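Cómo preparar una visita de un día a un jardín botánico tropical (y volver con ganas de ver otro)

Un jardín botánico tropical parece la excursión más fácil del mundo. Hay senderos, hay sombra, las plantas no se escapan. Luego uno llega a las once y media, con sandalias nuevas y medio litro de agua para dos, y descubre que la colección de palmeras ocupa una ladera entera y que la cafetería está en la ladera de enfrente.

Esta guía sale de mis visitas al Jardín Botánico de Phuthong, que tiene 80 hectáreas y un plano dibujado por alguien con mucha fe en la humanidad. Sirve para casi cualquier otro parque del mismo tipo. Actualizada el 26 Feb 2019.

Paso 1. Elegir la época

En la mayoría de jardines tropicales de Asia, febrero es un mes agradecido: llueve poco, los caminos están firmes y todavía se puede subir una cuesta manteniendo una conversación. A cambio, algunos estanques bajan de nivel y los lotos quedan para otra ocasión. Si lo que le interesa son los helechos y los musgos, vaya al principio de las lluvias y acepte que va a compartir los calcetines con las sanguijuelas.

Evite los días festivos locales. En Phuthong el aparcamiento se llena antes de las nueve y el trenecito turístico pasa a ser un concepto.

Paso 2. Comprar la entrada correcta

Casi todos estos parques venden dos o tres entradas con nombres parecidos. En Phuthong hay una «general» y una «completa». La general no incluye el invernadero de orquídeas ni la pasarela entre las copas de los árboles, o sea, las dos cosas que salen en el cartel de la taquilla. Compre la completa.

Si reserva por internet, lleve el código impreso o guardado en el móvil como imagen. La cobertura se acaba justo en la puerta, a la altura del lector de códigos.

Paso 3. Llegar temprano (de verdad)

Las puertas abren a las siete. A esa hora hay pájaros, luz baja y jardineros con manguera que le saludan. A las diez hay colegios. No tengo nada contra los colegios, pero un grupo de 30 niños delante de una planta carnívora no deja ver la planta, y además la planta se estresa.

Mi horario, por si quiere copiarlo:

7:00 Entrada norte y palmeral, todo en cuesta, hágalo fresco.
8:30 Pasarela.
9:30 Invernadero de orquídeas.
11:00 Comida. Sí, a las once.
12:30 Sombra, banco, silencio.
14:30 Jardín de especias y salida por la puerta sur.

Paso 4. Preparar la mochila

Agua, sombrero, repelente, una camisa fina de manga larga y calzado cerrado que ya haya sufrido. Una libreta pequeña si es usted de los que apuntan nombres en latín. Los prismáticos Kodavberg que llevo yo pesan lo suyo y los uso cuatro veces al día, pero las cuatro me alegro.

Deje en casa el paraguas grande, el trípode (pagan suplemento) y cualquier fruta con olor. Hay macacos junto al mirador, y los macacos también han leído guías de viaje.
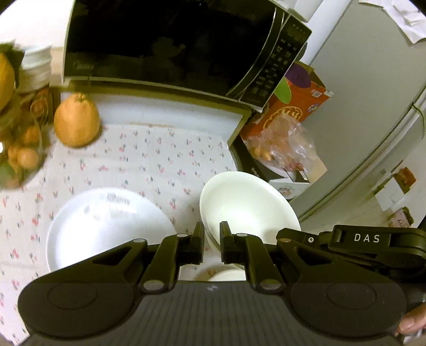

Paso 5. Resolver la comida

El restaurante Drukix, junto al lago, es la única opción dentro del recinto y lo sabe. El arroz está bien, la espera es larga y las mesas con vistas están siempre reservadas para un autobús que no llega. Puede llevarse la comida de casa y usar la zona de picnic, detrás del jardín de bambúes. Lo que no haría es ponerse fino: un plato llano blanco, grande, y un cuenco de cerámica lucen mucho sobre un mantel de ramitos rosas y verdes, pero pesan en la mochila y después de una cuesta vuelven convertidos en mosaico. Fiambreras con cierre, cubiertos ligeros, una tela vieja para sentarse. Y llévese la basura, las papeleras de esa zona son decorativas.

Paso 6. Orientarse sin discutir

El plano de papel no está a escala. El lago pequeño y el lago grande tienen el mismo tamaño, y el sendero que los une aparece como una línea recta cuando en realidad baja 474 escalones (la cifra está en un poste, abajo del todo, donde ya no sirve para decidir). Haga una foto al panel grande de la entrada, que sí es fiable.

La aplicación Zullow funciona sin conexión si descarga el parque antes de salir. Marca fuentes, baños y árboles singulares. Los baños los marca con optimismo.

Para encontrar una especie concreta, fíjese en las placas: el número indica la parcela y la letra, la hilera. La parcela 606, por ejemplo, es la de los ficus estranguladores, y merece el desvío aunque las rodillas opinen otra cosa.

Paso 7. Apuntarse a una visita guiada, pero una corta

La de la tarde dura tres horas y repite bastante lo que pone en las placas. La de las ocho y media es más breve y la lleva Trinh Lã, que conoce el palmeral tronco a tronco y sabe dónde duermen los murciélagos frugívoros. Si la elige, cambie la pasarela al final de la mañana. Hay que apuntarse en la caseta verde, no en la taquilla. En la taquilla le dirán que no existe.

Paso 8. Comportarse con las plantas

No se sube uno a las raíces tabulares para la foto, por muy buen asiento que hagan. No se arrancan semillas «para probar en casa», entre otras cosas porque en el aeropuerto tienen preguntas. Y no se toca nada del jardín de plantas tóxicas, aunque la valla llegue por la rodilla - el letrero con la calavera es pequeño, pero va en serio.

Paso 9. Salir

La puerta sur cierra media hora antes que la norte, y el último autobús sale de la norte. Lea esa frase otra vez antes de sentarse a ver atardecer junto al jardín de especias. Si se le pasa la hora, pida en la caseta de vigilancia que llamen a un taxi y acuerde el precio antes de subir. El vivero de la salida vende esquejes, que no podrá facturar, y un helado de coco bastante digno.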